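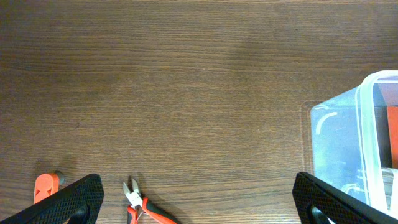
WESWOOD SHARED WORKSHOP ASSOCIATION
Minutes of the Tools and Benches Subgroup
October meeting, held in the upstairs room, Weswood

Present: Hélène Poirier (chair), Keegan Lachance (minutes), four further members of the subgroup, and one member attending as an observer.

Apologies: received from the representative of the Girard Street tenants.

The chair opened the meeting at 6:20 p.m.

1. Minutes of the previous meeting

The minutes of the September meeting were approved with one correction. Under item 4, "bench vise" should read "bench hook." The chair signed the corrected copy.

2. Matters arising

The loose leg on the long table has been reglued. It was agreed to close this item.

The letter to the landlord concerning the stairwell light has been sent. No reply had been received at the time of the meeting. K. Lachance will write again before the end of the month.

3. Condition of the dark wooden table

The subgroup considered the finish of the dark brown table used for small hand work. Members noted that the surface has become dull and is faintly worn, and that there is a darker smudge that ordinary wiping has not removed. One member proposed sanding the top back to bare wood and staining it again. The chair observed that the table would be out of use for the better part of two weeks if this were done, and that the grain is in good order as it stands.

After discussion it was agreed to clean the top with a mild soap solution and apply one coat of paste wax, working along the grain. Sanding will be considered again in the spring if the mark is still of concern. The sum of $20 was approved for wax and cloths.

A request for a permanent cutting mat on this table was not supported. Members may bring their own mats.

4. Hand tools: pliers and cutters

K. Lachance presented the results of the tool check. The diagonal cutting pliers with red-orange and black grips are to remain at the dark table for general use. The subgroup was reminded that these are for copper and other soft wire only. Hardened wire, including piano wire and spring steel, must be cut with the long-handled cutters kept in the metalwork area.

It was reported that cutters have been left lying on tabletops at the end of evening sessions. The following wording was agreed for the notice by the door:

"Cutting tools are to be returned to the rack, jaws closed, before the room is locked."

The observer asked whether members could borrow cutters overnight. The chair confirmed that the loan rules do not allow this and that no change was proposed.

The subgroup considered a quotation from Verkton for replacement pliers and cutters in the amount of $559. This was felt to be high for the quantity required. A second quotation will be sought from Trakau, and the matter will return at the next meeting. H. Poirier asked that both quotations include delivery, as the first did not make this clear.

5. Storage containers

The subgroup discussed the clear plastic containers with white-rimmed lids. There was general agreement that they are preferable to the cardboard boxes previously in use. Two points were raised.

(a) Labels. Labels placed on the lids are of little use when containers are stacked, and lids have been exchanged between containers. Labels are to be placed on the short end of the container itself.

(b) Position. Containers should not be left at the edge of a table while work is in progress. When a table is in use, the container should be set on the side shelf or pushed well in.

A further purchase of containers was approved, at a cost not to exceed $75. K. Lachance will place the order.

6. Small plastic fittings

A member asked where orange plastic parts found on the tables should be kept, there being no marked place for them. Opinions differed as to whether such items belong with the clamps or in a general box for fittings. It was agreed that a box marked "Plastic fittings, please identify" would be placed on the side shelf until the next meeting. Items not claimed or identified by then will be sorted by the chair.

7. Other business

The observer asked that the upstairs room be opened a quarter of an hour earlier on class evenings. The request was referred to the main board with the support of the subgroup.

8. Next meeting

The next meeting will be held in November in the same room, beginning at 6:15 p.m. Items for the agenda should reach H. Poirier one week in advance.

The meeting closed at 7:35 p.m.

Actions

K. Lachance: second letter to landlord; order for containers; quotation from Trakau; notice by the door.
H. Poirier: wax and cloths; box for plastic fittings; referral of item 7 to the board.

Minutes recorded by Keegan Lachance. Subject to approval at the next meeting.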